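4.2 Laying out the table

Most of the beginners in our study had never held a brush before the first session, and the layout of the table mattered more to them than we had expected when we planned the course. In the pilot at Skirkside we let people arrange their own things. They spent a good part of each session moving cups, lifting the mat to get at a sleeve or a bag, and asking where to rest the brush. For the main course we fixed the layout and kept it the same at every place.

The table was covered with a black cloth. The cloth stops the practice mat from sliding and also hides old marks on the table top, which some learners had taken for stains they had made themselves. The water-writing mat went on top of the cloth with its long side facing the learner. We used mats throughout the first half of the course and kept paper and ink for the second half. A stroke made with water darkens the surface and then fades as it dries, so a learner can repeat the same character many times on the same square without using up paper. The fading also sets a limit on how long a learner can study a finished character, and we come back to this in Section 5.

All the mats carried the rice-character grid. Each square is divided by a vertical line, a horizontal line and two diagonals, and the name comes from the shape these lines make, which looks like the character for rice. The grid gives a learner eight directions to check a stroke against. Yoo, who taught the course, asked learners to find the middle of the square before touching it with the brush, and to say aloud which lines the first stroke would cross. Plain squares, and squares with only a cross, were tried in the pilot. Learners using plain squares tended to let their characters drift to the upper left.

Cups were a smaller matter but took some time to settle. A light cup tips easily when a wet brush is pressed against the rim, and a wide one takes up writing space. We settled on a straight-sided cup that could stand on the mat itself, and a rack at the back of the table for brushes that were not in use. Figure 3 shows the cup and the gridded mat.

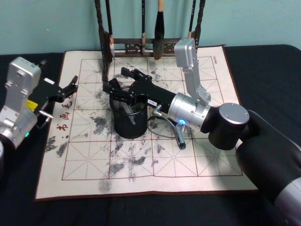
Figure 3. Cup standing on the water-writing mat, with the red grid and its dashed guide lines.

Where should the water cup stand for a beginner?

Within easy reach of the writing hand, on a part of the mat that will not be written on in that exercise. If it stands too far back, the learner carries a full brush over the squares and drips on them. If it stands too near, the sleeve catches it.

We gave this answer to learners on a printed card in the first session and did not add to it afterwards. Left-handed learners were given the same card. The cup was moved between exercises when the row in use changed, and by the third session most learners were moving it without being told.

The amount of water in the cup was also fixed. Learners filled it to one third. A fuller cup wets the brush above the hairs, and the water then runs down the handle during a long stroke and leaves a blot at the end of it. Learners were shown how to draw the brush against the rim twice, turning it once between the two, and then to try a single dot on a spare square. If the dot spread past the dashed lines nearest to it, the brush was too wet and went back to the rim.

We collected 777 characters over the course, each photographed by the learner's helper straight after the last stroke. Of these, 238 were written in sessions where the card was on the table and the rest in sessions where it had been taken away. The characters were marked on a scale of 1 to 5 for placing within the square. Marks for stroke shape were given separately and are reported in Section 4.3.

Two points about the materials should be noted by anyone repeating the work. The mats came from two suppliers, Eneo and Plisten, and the Plisten mats dried more slowly. We kept each learner on the same make of mat for the whole course. The brushes were all Jang medium brushes, washed in clean water at the end of each session and hung with the hairs pointing down. Brushes left standing in the cup during the pilot bent at the tip, and a bent tip makes the start of a horizontal stroke hard to control.

Each session ended with 15 minutes of free writing, in which the learner chose the character. Free writing was not marked. Many learners moved the cup and turned the mat during this time, and Eun-seong Yoo kept notes on these changes, which are given in Appendix B.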